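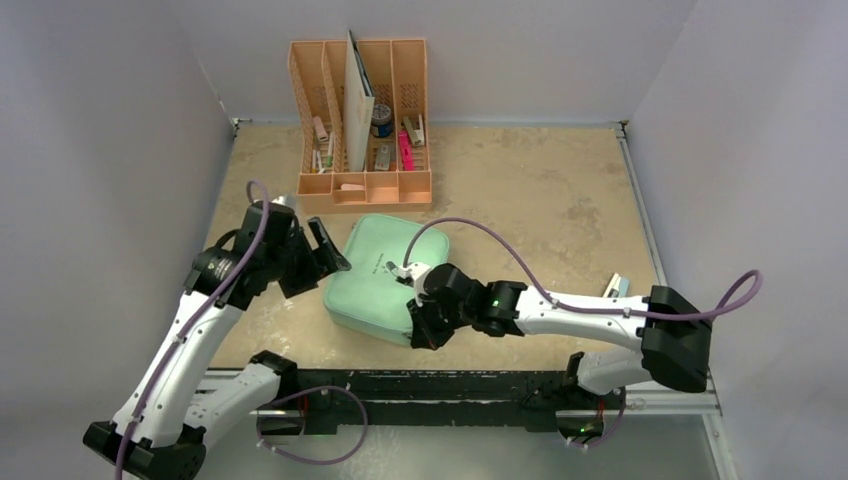
Four-compartment desk organizer in peach, in use, with a zippered pouch in mint green.

Vernum Upright Desk Organizer, 4 Compartments

Category: Office & School > Desktop Storage > Organizers and Trays

Print this page | E-mail this page

The Vernum Upright is a plastic desk organizer with four slotted compartments standing side by side and a low tray along the front of the base. It is intended for desks where paper items and small supplies have to share one footprint. The side panels are perforated in a lattice pattern. The unit is supplied in one piece and requires no assembly.

Compartments

All four compartments are open at the top. Folders and notebooks stand on edge and may rise above the rim. A single thin folder will lean in its compartment; two or more of similar height will support each other and stand straighter. Heavy binders should be kept elsewhere, as the compartment width is set for folders, notebooks, and loose supplies.

The outer compartments are the usual place for pens, markers, and highlighters. A stapler can be stored upright in either one. Place it with the hinge end down so that the jaw does not catch on the divider when it is lifted out. Short pens sit low in the compartment and are easier to reach if they are kept in the same slot as one or two taller items, or moved to a pouch.

Jars and other small containers can be kept in the inner compartments. Lids should be fully closed. Liquid ink and paint are better stored flat on a shelf.

Front tray

The tray is for items that would be lost at the bottom of a compartment: erasers, clips, lead refills, a pencil sharpener. It has a low front edge and is emptied by tipping the organizer forward once the compartments have been cleared. Coins and loose staples can be kept here, but they tend to slide when the unit is moved.

Use with a zippered pouch

Customers who carry part of their supplies between home and work often pair the organizer with a soft pouch. A pouch with rounded corners, such as the mint-green one in the photo, lies flat in front of the unit and can be packed directly from the tray and compartments. A suitable order is flat items first, pens second, and erasers and clips last, with the zipper side facing up. Pouches are not included with the organizer. The Tulier range is listed separately under Cases and Pouches.

A pouch that has been filled too tightly will not close without strain on the zipper. Remove one or two items before closing – the slider should run the full length under light finger pressure.

Placement

Stand the organizer on a level surface toward the back of the desk, leaving clear working space in front. It may be placed against a wall or partition. Allow enough height above the rim for the tallest folder to be lifted straight out. The unit should not be stacked.

Where more than 3 units are placed in a row, align the trays along the front edge of the base. The units do not lock together. For shared desks we recommend the Vodach label strips, which adhere to the front of the tray and can be removed with warm water.

Care

Wipe with a damp cloth and mild dish soap. Use a soft brush for the lattice panels. Do not use solvents or abrasive pads. Marker stains should be treated early, as some pigments will tint light-colored plastic permanently. Keep away from radiators and desk heaters. The organizer is not dishwasher safe.

Ordering

Sold singly or in packs of 5. School and office orders of 100 units or more are handled by our distributor, Nambiar, and are shipped on pallets. Orders received before noon on Friday leave the warehouse the same day. Returns are accepted if the unit is clean and free of labels.

Filed under: desk organizers, upright storage, peach, plastic

Print | E-mail to a friend

Reader comments (3)

deskbound_in_ohio
Bought 2 for the front office. Folders lean if you only have one per slot, as the page says. Put a piece of cardboard behind ours and it stays up fine.

M.T.
Does the tray come off? I would like to rinse it separately.

papertrail
No, it's all one piece. I use an old toothbrush on the corners. The lattice sides collect eraser dust, so do those too while you're at it.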